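Chapter 14
Writing for the Hall: Acoustics and the Working Arranger

Every arranger begins by writing for an imaginary orchestra in an imaginary room. The orchestra has plenty of strings, the horns never tire, and the room forgives everything. Then the parts are printed, the players file in, and the second clarinet can't be heard past the third row. The arranger blames the clarinet. The clarinet, who has been doing this longer, blames the arranger, and is usually right.

So far this book has treated the score as if it were the finished article. We have doubled melodies at the octave, kept the trombones out of the singer's way, and learned to leave the harp alone when we have nothing for it to do. This chapter is concerned with the large box of air into which all that careful work is released. You will seldom get to choose the box. You can, however, find out something about it before you write sixteen bars of fast low brass.

Consider the Orero, a converted grain exchange with a domed ceiling and a loyal local audience. Anything played there goes up, has a look around, and comes down again some time later. A held string chord in the Orero is one of the great pleasures of concert life. A brisk medley is soup. Lertchai Kaewmanee, who arranged for the resident pops orchestra for many years, kept two versions of his overture: one for the tour, and one for home with nearly half the notes removed. Audiences at home thought theirs was the fuller arrangement.

The Bovholm has the opposite trouble. It was built for speech, lined with curtain, and carpeted by someone who evidently disliked music. Every note stops the moment the player does. Here the arranger has to supply what the building won't: sustained inner voices, overlapping phrases, a little pedal in the piano, a horn held across the bar line.
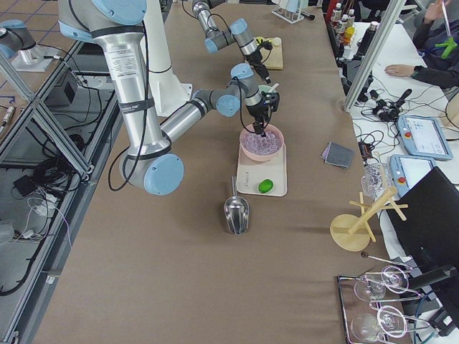

Reverberation is the word we will use for what a room does with a sound once the player has finished with it. It is measured in seconds, but for our purposes "dry," "medium," and "wet" will do, and most players will know at once what you mean. Balance is a separate matter, though students tend to lump the two together. A wet hall may still flatter the flutes, and a dry one may still bury them. Think of the high, bright instruments (piccolo, glockenspiel, triangle) as the small green lime sitting at the front of the tray beside a big pink bowl of ice: it takes up very little space, and you would miss it if it were gone, but you don't need a second bowlful. One glockenspiel is enough for any Christmas program. Two is a complaint from the balcony.

The third thing to consider is placement. Where the players sit changes what the audience gets, and where they sit is decided by fire exits, the width of the piano, and the feelings of the concertmaster. Ask for a stage plan early. If you're told there isn't one, ask again in April, when the season brochure has gone to press and people start answering their mail.

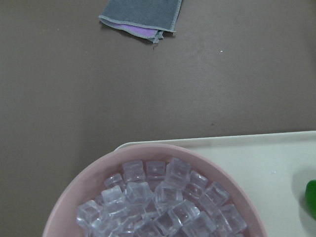 A stage plan will also tell you about risers. Brass on high risers will play over the heads of the strings and straight into the expensive seats, and a marking of forte becomes something closer to an announcement. At the Hemurov the back row sits so far up that the trumpets are marked down one dynamic as a matter of house habit. Visiting arrangers who have already marked them down get trumpets nobody hears at all. It pays to ask what the habits are before you correct for them — a phone call to the orchestra librarian will generally do it.

We will look at each of these in turn, using a single short piece, Demchenko's "Sleigh Waltz," in three different scorings. It is 14 pages long in its original form and shorter in the other two. Before reading on, play through the piano reduction at the back of the book, slowly, with the pedal down. Then play it again with no pedal. Write down which bars got worse each time, and keep the list beside you for the next section.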